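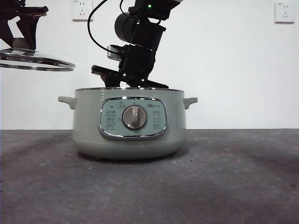
Blog > Kitchen > Small flat cooking

March, by Ladan Taheri

Ok quick one, I have 20 minutes before I need to leave and the lentils are on.

Three months now of cooking without a stove. The gas in our building got shut off in the fall and the landlord keeps saying next week. Stopped asking. I've got one outlet in the kitchen that doesn't trip and one on the landing side of the wall that does, if the neighbor is running her dryer. So one pot at a time. That's the rule.

Things I've learned, no order.

Watts. Look at the bottom of everything. Mine says 1,000 and the kettle is worse, and the two together kill the lights every single time. I did this four times before I wrote it on a sticky note. Note fell off. Did it again.

Rice first, always. Tip it in a bowl, towel over the top, plate over the towel. Stays hot long enough to do the other thing. I used to do it the other way around and we ate warm stew on cold rice for most of December.

Onions take forever. Just accept it. More oil than you think, pinch of salt, go fold laundry. Subira says microwave them for a few minutes first and she's right but I don't have a microwave so thanks Subira.

Dried beans – soak them the night before, yes really. I tried skipping it with the black ones from Talukder (the shop by the bus depot, 64 cents a scoop, best price I've found) and they were still crunchy at 9:30 pm and we had toast.

Pasta in one pot is fine. People get so upset about this. Less water, stir it, done. The starch makes it's own sauce.

Eggs: boil six, keep them in the fridge, you will be glad.

What I miss – frying. Proper frying, with a crust on things. Potatoes mostly. Vasanthi lent me a sandwich press and you can sort of do halloumi in it, and leftover rice patties if you squeeze them hard. Not the same. Cleaning it is horrible.

Also miss the oven but only on weekends. My sister in Brurkside keeps sending pictures of bread.

Lentils, because someone asked last time: one cup brown lentils, three cups water, half an onion, garlic, cumin, a big spoon of tomato paste. Forty minutes or so. Lemon at the end, dont skip the lemon. Salt at the end too or at the start, I've done both and can't tell.

If anyone knows how to get the garlic smell out of a bathroom (yes, I chop in there, its the only other counter) please comment. Tried vinegar. Now it smells like garlic and vinegar.

Going to turn the pot off. Soup next time, probably the cabbage one.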